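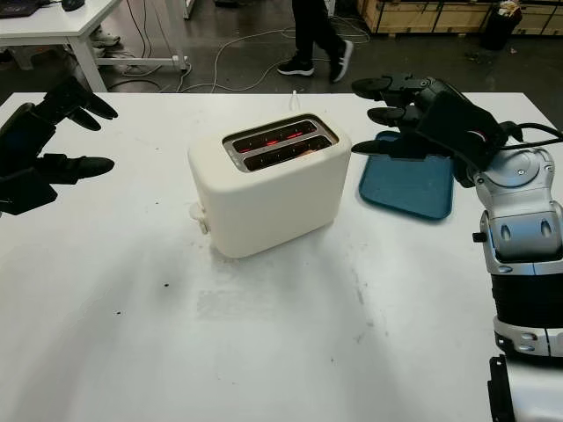 Cream two-slot toaster, switched on, slots glowing red. Blue tray to its right.

Toaster Gallery: the Druvavell

Merkard wants 90 for this one, and I'm not convinced. The rounded edges are nice enough, I'll give them that. The listing promises "even browning on every setting," a line I have read on every toaster I've bought since college, including the one that did one side only.

The lever is cream too, which will look great until someone with jam on their fingers uses it. White cord, same worry.

Mine goes back in September if the browning claim doesn't hold up.

Text: Máté Somogyi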